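Irnwood launches Jilledholm, a picnic range for people who do not entirely trust the weather

Irnwood, the small homeware company best known for a tray that fits on the arm of a sofa, has spent two years thinking about picnics. The result is Jilledholm, a range of lunch boxes, dishes, rugs and lidded cups designed for eating outdoors in Britain, an activity the company describes in its own planning notes as "mostly carrying".

The range goes on sale in November. Irnwood is aware of when picnics normally take place.

"Everyone brings out picnic things in May, and by June they've been rained on and put in the shed," said Rin Kobori, founder of Irnwood. "We make ours for the other kind of picnic, where you're in a car park above a beach with the engine off and somebody has opened the crisps too early. That kind goes on all year."
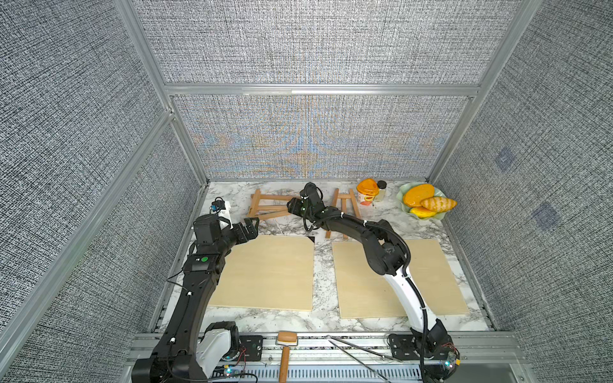

Jilledholm began with a survey of 357 customers, who were asked to describe the last meal they had eaten outside. Most had eaten it in a coat. A good number had eaten it standing up. One respondent used the comments box to complain at length about her brother-in-law, and while her remarks had no bearing on the design of the range, they were read with interest by the whole office.

The survey also asked what people took with them and what came home again uneaten. Sandwiches went, grapes came back. Hard-boiled eggs divided the sample bitterly. Pastries were the most popular item by some distance and also the one most often found flattened at the bottom of a bag, under the flask.

Irnwood's answer is the Jilledholm Tall Box, a lunch box with enough headroom for a pastry to arrive looking much as it did when it left. It has a clip at each end and a flat lid that can be used as a plate, or, as several testers discovered, as a hat.

The wider range includes a shallow serving dish in two sizes, a lidded cup that fits most car cup holders, a knife with a rounded end, and a rug with a backing that keeps out damp grass for roughly 40 minutes. The company considered claiming an hour. It then sat on the rug for an hour.

Colours were chosen by Emiko Sugawara, head of design, who ruled out red gingham at the first meeting and has not been persuaded to reopen the matter.

"I like gingham very much on other people's picnics," said Sugawara. "But it promises a sort of afternoon we couldn't be sure of providing. We wanted colours that look cheerful under cloud. You'd be surprised how many don't. There was a lilac we all loved in the studio and the minute we took it to a reservoir it looked ill."
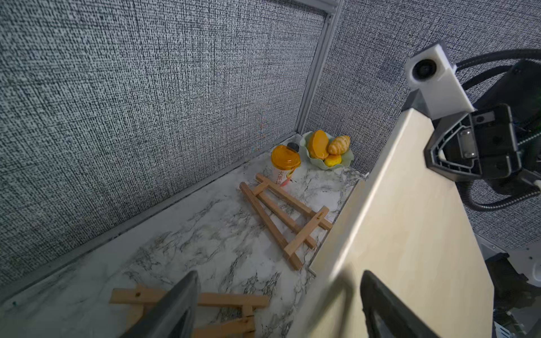 Five colours survived the reservoir and will be available at launch: Moss, Custard, Slate, Brick and a pale blue called Bright Spells. A sixth, Drizzle, was withdrawn after retailers asked whether it was a joke. It was partly a joke.

Pieces in the Jilledholm range can be bought singly or as a set for two or four people. Irnwood looked into a set for six and decided that anyone who can get six people to the same field at the same time probably has arrangements of their own.

The range will be stocked first at the Onishi shops and through the Irnwood website, with other retailers to follow in the new year. Onishi will also be giving over its front windows to Jilledholm for the launch, with a display that is understood to involve a windbreak and a good deal of sand. Customers are kindly asked not to bring dogs.

Delivery is being handled by Tranden, whose drivers were invited to try the lunch boxes on their rounds this summer and returned all but two of them. Irnwood has chosen to take this as an endorsement.

Every box comes with a short booklet, "Eating Near the Car", written by Kobori over a number of lunchtimes. It covers where to sit when there is nowhere to sit, how to share one spoon, what to do about wasps (very little) and when to give up and go to the pub. There are also recipes, among them a cold sweet potato salad, a cheese and onion slice and a lemon cake that improves if it is left alone for a day. The booklet notes that it will not be left alone for a day.

"I grew up having picnics in lay-bys," said Kobori. "My mother would say, look at that view, and there'd be a lorry parked in front of it. They're some of the happiest meals I remember. I'd like people to have a decent box for it, that's all."

Replacement clips and lids will be sold separately, following strong feelings expressed in the survey on the subject of lost lids.

Notes to editors

Irnwood designs and sells things for eating in the wrong place. Its other products include the sofa-arm tray and a bowl for soup in bed.

Samples of the Jilledholm range are available on request from the Irnwood press office. Please say which colour you would like, and please send back the rug.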